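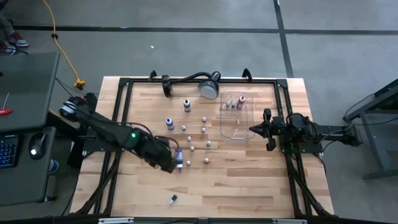 Warum ich trotzdem länger geblieben bin

Eigentlich wollte ich beim Tag der offenen Tür bei Breline nur kurz reinschauen. Am Ende stand ich 90 Minuten vor einem Holztisch mit 2 Roboterarmen und ein paar Fläschchen und habe den letzten Bus verpasst.

Im großen Vorführsaal nebenan lief währenddessen das volle Programm, mit Musik, Nebel und einem Moderator, der dreimal das Wort Revolution gesagt hat. Die Anlage dort heißt Vusenero, und sie ist bestimmt toll. Mich lässt so was inzwischen kalt. Ich war im April schon bei der Vorführung von Gillow, da sah alles genauso aus, bloß mit anderem Licht.

Am Holztisch dagegen: Fläschchen mit bunten Deckeln, kleine weiße Stifte, eine durchsichtige Kunststoffbox und darüber eine Schwanenhalslampe, wie sie bei meiner Tante auf dem Nähtisch stehen könnte. Der linke Arm hielt ein Fläschchen mit blauviolettem Deckel, der rechte wartete neben der Box. Ein anderes Fläschchen lag vorn umgekippt auf dem Holz. Und genau da wurde es für mich spannend!

Ich finde nämlich, man sollte Besuchern viel öfter solche Tische zeigen – mit Kabeln, Klebeband auf dem Betonboden und einem Schraubenzieher in Griffweite. Wer nur die Hochglanzshow kennt, hält das Greifen für erledigt und wundert sich später, warum in der eigenen Apotheke noch immer Menschen die Schubladen einräumen. Oder er bekommt Angst, was ich fast schlimmer finde.

Auf dem Heimweg (zu Fuß, siehe oben) habe ich mir vorgenommen, nächstes Mal gleich zum Holztisch zu gehen. Die Nebelmaschine dürfen sie gern behalten.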